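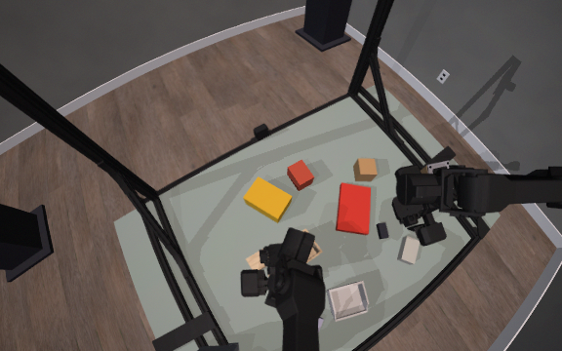

The Skatari Relay is an amateur team running race held each August in the hill town of Skatari. Teams of two cover a looped course of 15 kilometres, with one runner out on the road at a time. At the changeover each pair passes on a flat wooden baton instead of a tube – a rectangular block, longer than it is wide, like the yellow one lying at an angle on the table. The shape goes back to the first race, when offcuts from the Petrauskas sawmill were used.

The event was started by Marek Vondráček, a schoolteacher and former steeplechaser, as a summer outing for the Zakton running club. Early races were held on a Wednesday evening and drew few entrants from outside the town. The field is now limited to 700 runners, and places are given out by ballot.

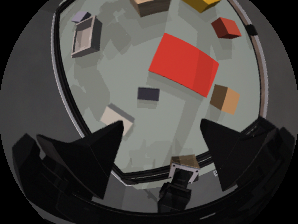 The course leaves the market square, follows the river to Kellen and returns by the old quarry road. The climb out of Kellen is the steepest part and is usually given to the stronger runner of the pair. Dropping the baton carries no penalty, but a team that finishes without it is not placed.

Laimutė Koppel has won the women's race 2 years running, with different partners. Runners must be at least 17 to enter. A shorter children's race – without batons – takes place on the same morning.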